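Domavik Bin-Picking Hose and Cable Dress Kit -- Product Page and Service Notice

Product group: End-of-arm accessories
Supplied by: Bandora
Status: Current. Service notice applies to kits with the first-pattern wrist strap.

Overview

The Domavik dress kit carries power, signal and vacuum lines from the forearm of a six- or seven-axis arm to a gripper working inside a deep container. It consists of a fabric arm sleeve, a set of hook-and-loop straps, a moulded strain relief for the wrist, a breakaway connector pair and a length of spiral wrap. It is intended for arms that reach below the rim of a bin, tote or tray with sloped walls, where a line hanging free of the wrist can contact the wall or be caught by the parts being picked.

The kit is not a safety device. It does not replace a risk assessment of the cell, and the breakaway connector must not be used in any safety-rated circuit.

Service notice: loss of gripper signal during wrist rotation

Bandora has received reports of intermittent loss of the gripper signal on arms dressed with the first-pattern wrist strap. The fault shows as a gripper that stops responding part way through a pick while the arm continues its programmed motion. In most cells the controller flags a communication timeout and halts. In cells where the timeout has been lengthened or disabled, the arm can complete the lift with the gripper in an undefined state, and a held part can be released above the bin or outside it.

The first report came from the Orakzai test cell in January. The cell had been running mixed-item picking and stopped on a timeout four times in one shift. The operator cleared each stop and restarted. On the fifth attempt the arm moved to its retract position with a slack loop of cable hooked over the rim of the bin, and the loop pulled the bin out of its clamps. The arm stopped on a torque limit. There were no injuries. The gripper connector shell was cracked and two conductors were pulled from their crimps.

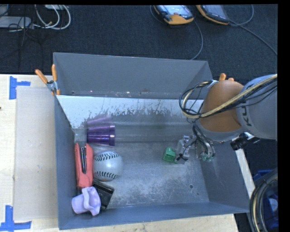 Kamran Dogar inspected the returned parts at our bench and reproduced the fault on a rotating jig. The first-pattern strap holds the bundle tightly at a single point, close to the tool flange. When the wrist turns past 70 degrees from its home position, the bundle cannot slide under the strap, and the bend is concentrated in a short section just behind it. The conductors in that section fatigue. The break opens under rotation and closes again when the wrist returns, so a continuity check made with the arm at home will usually pass.

A second cause was found on the same unit. The slack loop at the top of the sleeve had been made longer than the instructions allow, apparently to relieve the tension at the wrist. This moved the problem rather than curing it. A long loop hangs lower when the arm is pitched down into a bin, and it will find a rim, a clamp handle or a part with an edge on it.

Which kits are affected

Affected kits have a plain black wrist strap with one buckle. Current kits have a two-piece strap with a grey liner and no buckle. The sleeve, spiral wrap and breakaway connector are unchanged and do not need to be replaced unless damaged.

Kits bought through Jetilitz as part of a gripper package may carry either strap. Check the strap itself, as the carton label is the same for both.

Interim measures

Until the replacement strap is fitted:

Limit wrist rotation in software to 70 degrees either side of home.
Restore the controller communication timeout to 200 ms or less.
Configure the cell to stop on loss of gripper signal. Do not permit automatic restart.
Keep the slack loop above the level of the bin rim at the lowest programmed pick position.
After any timeout, inspect the bundle over its full length before clearing the fault.

A timeout that clears on restart should be treated as a cable fault until proven otherwise. Repeated clearing was the common factor in every report where hardware was damaged.

Checking the bundle

Carry out the check with the arm in a locked-out state, or in manual reduced-speed mode where motion is needed. Only trained personnel should enter the cell.

Remove the wrist strap and run the bundle between finger and thumb from the flange back to the sleeve. A soft spot, a flat spot or a change in stiffness means the bundle must be replaced. Refit the strap loosely, connect a meter across the gripper signal pair and jog the wrist slowly through its permitted range from outside the cell. Any change in reading is a fail. Do not tape over damaged insulation -- tape stiffens the section and shifts the bend to the next weak point.

Check the bin fixing at the same time. Clamps that have been pulled sideways can appear closed while holding very little. Open them, inspect the pads and re-clamp.

Fitting the replacement strap

The two-piece strap allows the bundle to slide lengthwise while holding it against the wrist. Fit the grey liner first, smooth face inward, with the split facing away from the tool. Lay the bundle in the liner without twisting it. Close the outer strap until the liner just meets, then stop. The bundle should move when pulled by hand with light force.

Set the slack loop with the arm at full pitch, not at home. Rotate the wrist to each end of its travel and confirm that the loop neither pulls tight nor drops below the rim. Mark the final position on the sleeve with a paint pen so that it can be restored after servicing.

The software limit on rotation can be removed once the strap is fitted and the meter check has passed. The timeout setting should stay at 200 ms.

Specification

Sleeve: woven polyester, zip closure
Bundle diameter: up to 22 mm
Minimum bend radius: 70 mm
Breakaway connector: signal and low-voltage power only
Inspection interval: around 4 weeks in continuous use

Ordering

Replacement straps are supplied free of charge against an affected kit. Send the kit serial number and a note of the arm model to Wycliffe Masanja in the Bandora service office. If the cell has recorded a timeout, include the controller log and return the old bundle with the strap still attached.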